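Capítulo 4
A cooperação cultural entre regiões: acordos, instituições e pessoas

Objetivos do capítulo

No fim deste capítulo, o estudante deve saber distinguir um acordo cultural de um programa cultural, explicar o papel dos museus e das bibliotecas municipais na cooperação e ler um orçamento simples de intercâmbio.

4.1 Um caso para começar

Em abril, duas cidades de tamanho médio, Olldale e Ollusden, decidiram renovar o seu acordo de cooperação cultural. O texto anterior tinha só duas páginas e falava de amizade, de respeito e de troca de experiências. Durante vários anos ele produziu pouca coisa: uma exposição de gravuras, uma visita do coro juvenil e muitas cartas de cortesia.

O novo acordo, assinado em 30 de maio de 2023, é de outro tipo. Ele prevê o empréstimo de 70 peças do museu de Olldale, a tradução de um catálogo e uma residência anual para artistas de teatro de marionetas. Cada ação tem um responsável, um prazo e uma quantia. A negociadora de Ollusden, Elfriede Danzer, insistiu bastante neste ponto e escreveu na ata: "Uma promessa sem data é difícil de cobrar." 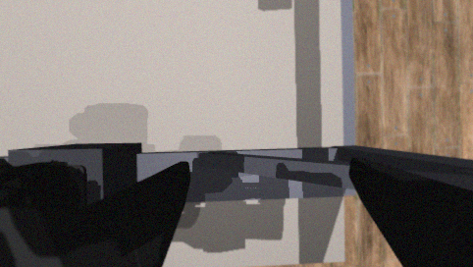 Convém notar que o acordo mais detalhado foi também o mais difícil de negociar. O museu queria um seguro completo para as peças durante o transporte. A biblioteca pedia que o catálogo saísse nas duas línguas ao mesmo tempo, com uma tiragem de 1.000 exemplares. O teatro Rainer, que recebe a residência, temia ficar com as despesas de alojamento. Estas questões parecem pequenas, mas são elas que ocupam a maior parte das reuniões.

4.2 Acordo e programa

Chamamos acordo cultural ao documento em que as partes declaram a vontade de cooperar e fixam as regras gerais. Chamamos programa cultural ao plano que executa o acordo num período determinado. Um acordo pode durar décadas; um programa dura normalmente de dois a quatro anos. Gion Fankhauser, no seu estudo sobre as cidades de fronteira, propõe ainda um terceiro nível, o do projeto, que é a ação concreta: um concerto, uma oficina, uma exposição itinerante.

Os três níveis confundem-se com frequência na imprensa. Quando um jornal anuncia que "foi assinado um festival", é preciso perguntar qual documento existe de facto e quem o vai pagar. O Festival Bikel, que estudaremos na secção 4.4, recebeu 1.163 visitantes na primeira edição e 1.055 na segunda, e só depois obteve um programa próprio.

Na secção seguinte vamos examinar as cláusulas mais comuns de um acordo, começando pela do financiamento.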